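The bottle that got away

I was halfway through a biscuit when the left arm at Ornport let go of a bottle of red. It didn't drop it, exactly. The gripper opened eight centimetres too high, the bottle landed on its base, wobbled for what felt like a week and then went over. Everyone in the room made the same noise. Mine had crumbs in it.

I'd come down on a Friday to see the bottle-racking job, which is a lovely thing to watch when it behaves. Two arms, one wire rack, a handful of bottles, all different shapes. Mamta Agarwal has been running it since May and she keeps a log of every attempt. Mine was number 457, and she wrote it up before the mopping was finished.

"It thought it had arrived," she told me, scrolling back through the numbers. The arm had reported itself down at the table, quite cheerfully, while the wrist was still up in the air. Dinesh Shukla blamed the software. Efa Llewellyn blamed the calibration, and said so several times — she'd asked for it to be redone after attempt 325, when a gripper clipped the rack and they'd all decided it was a one-off.

Efa was right, as it happens. A joint had slipped a tiny bit in that earlier bump and every reading since had been slightly out. Low down and close in, you'd never notice. At full stretch you got wine on your shoes.

So what's changed? The arms now run a check after any knock, however small, and the gripper won't open until it feels the weight come off. That costs them 30 seconds a go, and Dinesh grumbles about it constantly. There's a line of tape on the floor too, and visitors stand behind it. I stood behind it! I also moved my biscuits.
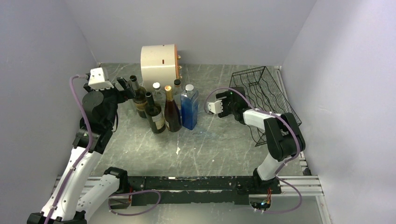
Bottles, rack and both arms on the bench at Ornport.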